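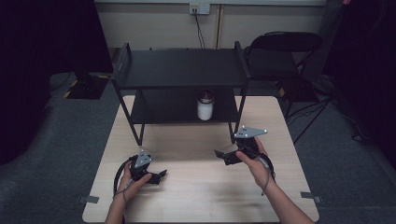 Small tables, small shelves: what we learned at Nitgate
Speaker notes, April 2022
Stellan Vik

Good morning. Thank you to Aleksi Riihimäki for the invitation, and for correcting my slides. The mistakes which remain are mine.

(Wait for people at the back to sit.)

My subject is very modest. I want to speak of the low square table and of the little two-level shelf you can put on top of it. In our flats at Nitgate this is often the whole desk, the whole dining room and the whole colour scheme.

First point: the surface. A pale wood top shows every crumb, and I consider this a good quality. You wipe it more often. Rounded corners are also kinder to the hip when you pass at night with a cup of tea.

Second point: the shelf. People ask me why not simply a bigger table. My answer is that the floor is expensive and the air is free. A shelf with two tiers lifts the things you use daily, and the front half of the table stays clear for your hands. Put the shelf to the far side, please. I have seen it in the centre in many homes, and then you can neither write nor eat.

(Ask: who has a shelf on the table at home? Let them answer.)

Side rails on the upper level are worth looking for. Without them, the jar at the end goes to the floor sooner or later. In my own kitchen it was the honey.

Third point: the legs. Thin legs which spread outward stand well, but they can mark a soft wood. I glue a small piece of felt under each foot. At the Pullow workshop we tried cork, and it came off in the summer humidity. With felt I had no such problem.

Question of height. Before you buy, measure your tallest daily object, for me the teapot, and compare it with the space between the levels. I forgot this 2 times.

Budget slide. The furnishing of the common room cost 2656 dollars, delivery included. Bisgaard asked 3756 for the same list, so we did not continue with them.

(If the time is short, skip the Fotanach story.)

The next talk is in May, on drawers. Questions now, and please speak slowly with me.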